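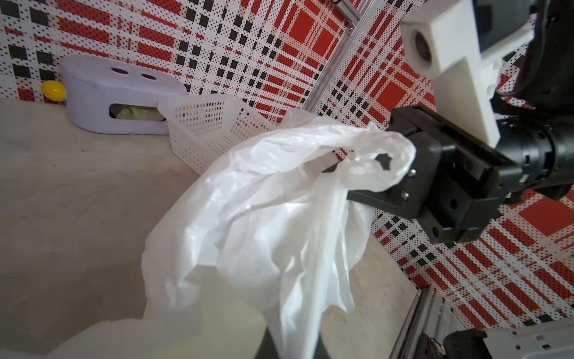 White plastic bag held by one handle.

Section 7: Replacing the kitchen tap cartridge

1. Turn off the water under the sink, then open the tap to let the pressure out.
2. Put the plug in the drain.
3. Loosen the grub screw with the 2 mm hex key and lift off the lever.
4. Unscrew the collar by hand and pull the cartridge straight up.
5. Fit the new Flodinik 102 cartridge with both tabs in their slots – it only seats one way.
6. Refit the collar and lever.

Caution: Do not use pliers on the collar. The finish will mark.

Note: Model 564 taps have no grub screw. See Section 8.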